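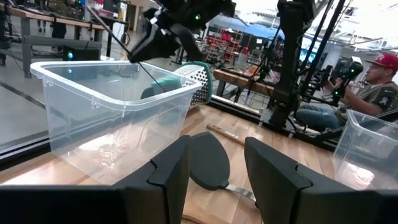
Olga Montecinos thinks I should give up on the word "clutter" altogether. Her complaint, sent in the margins of my first draft, was that it makes every kitchen sound guilty, and that people who hear it start apologizing before they've told you where they keep anything. I've kept the word, but I've tried to use it only when the cooks used it first.

3.2 Where things live, and where they end up

Posted March 27, 2020 | By Hanneke Kuipers
14 comments | 6 shares

So, the main thing I wanted to know was whether people put kitchen tools back in the spot they call the tool's home. I visited 16 households in Grandcombe, all of them renters, and asked each cook to tell me where things lived. Then I came back in June and asked again, without letting on that it was the same list (most of them guessed, and a couple teased me for it).

Between the two rounds I ended up with 906 placements, meaning one tool named in one spot by one person. In 675 of them the tool was in the spot the cook had named. That's higher than I expected! Wolfram Lenz, who coded the second round with me, had bet on half.

The misses are the fun part, though. Knives hardly ever wandered. Graters, whisks and slotted spoons wandered all the time, and they mostly went to one of two places: the drying rack, or a bin that the cook had described to me as "for baking stuff." I started calling these bins soft homes. A soft home has a name and a purpose, but it'll take anything that doesn't fit in a drawer — and graters really don't fit in drawers. One cook had given up on drawers so completely that she kept her tea towels in them.

Figure 3. Work surface and kitchen tools.

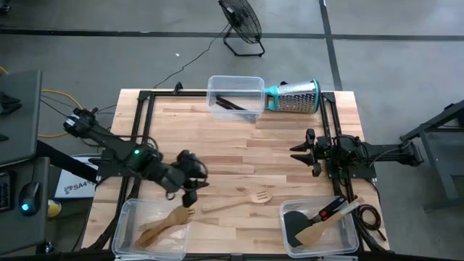
Spoons were harder to code than I'd planned for. Plenty of cooks keep one by the stove all day and only put it away at night, so whether it counted as home depended on what time I rang the bell. I ended up marking those as "in use" and leaving them out of the misses. Serena Leone coded them the other way as a check, and the overall pattern held, with the gap between knives and everything else getting a bit wider.

I should also say that two of the households shared a kitchen, and they disagreed about nearly every item on the list. I counted them separately. We come back to them in 3.4, along with the question of who gets to decide what a drawer is for.

Related
Counter space and who gets it: notes from Gaete
Ayane Nishimura on labeling shared shelves
3.1 Asking cooks to draw their drawers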